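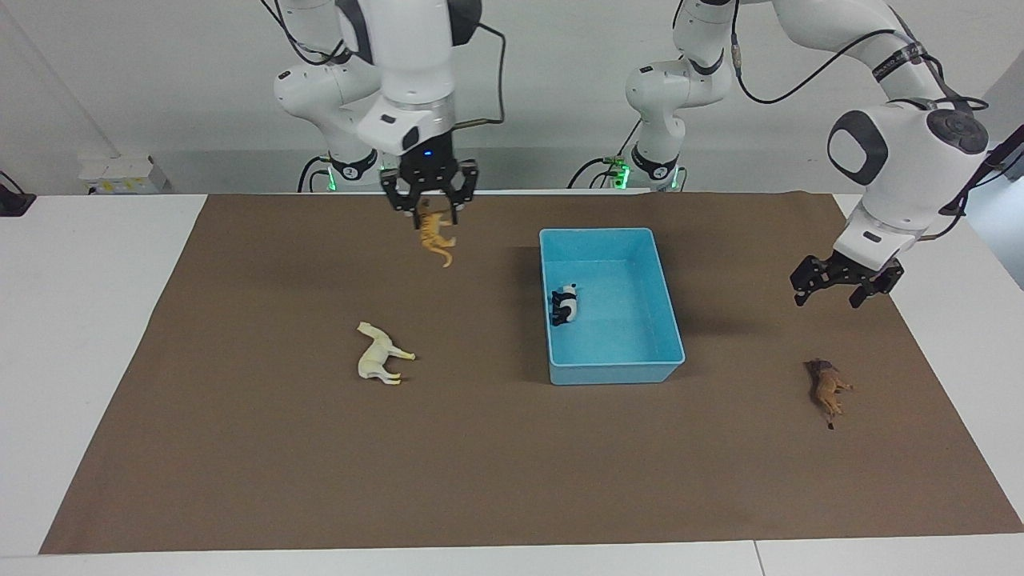
Hashini Gazi wrote to ask whether the brown sheet is thick enough to leave on a table all week, or whether it has to come up every evening. It can stay down. Wipe up spills when they happen, and change the sheet when it gets soft or starts to tear at the edges.

Petek Table Paper, brown
Item 342
Sold by Fotaletti

Petek is plain brown paper in large flat sheets, for covering a table before play, sorting, painting or small craft work. It has no print and no coating. The picture shows a sheet laid over a white table, with a small orange toy animal above it, the slender kind with a long tail and thin legs. Small toys like that are easy to find against brown, and thin legs and tails don't get lost in a pattern.

What you get
12 sheets to a pack
Each sheet 123 cm wide
Shipped rolled in a cardboard tube
Paper tape is not included

Laying the sheet
Unroll it the night before if you can and put a few books on the corners. Paper fresh out of the tube wants to curl back up. If you need it right away, roll it loosely the other way once and then lay it down. Tape the underside at the corners. Smooth from the middle toward the edges with the flat of your hand.

Don't pull it tight over a sharp table edge. It will split there first.

Using it
Crayon, pencil and felt tip all go on well. Heavy marker can go through, so use two sheets on a table you care about. Poster paint is fine in thin coats. Very wet paint makes the paper buckle, and it dries with a ripple.

For toy animals and other small figures, you can draw straight on the sheet: a river, a fence, pens to sort them into. Light-colored pencil shows better than you'd expect. Yellow is the weakest.

Glue dries hard on the surface and can't be scraped off cleanly. Cut that part out, or turn the sheet over.

Storage
Keep the tube lying down in a dry place. Sheets left in a damp garage will take on a smell. Partly used sheets can go back on the outside of the roll, clean side in.

From customers
Lambros Liapis: Good paper, bigger than I thought. I cut mine in half for the kitchen table and it still hangs over a little. Tube arrived dented but the sheets were fine.

Lerato Masilela: We use it for the animal box at our play group in Vetville. Wish it came in a pack of six.

Reply from Fotaletti: There is no smaller pack at the moment. Single sheets can be bought at the counter in Vetville.

Ordering
Orders placed before noon on Monday go out the same day. Other days, allow up to 9 days for delivery. Unopened tubes can be returned. Opened tubes can't, unless the paper is torn or creased on arrival. Send a photo of the damage with your order number.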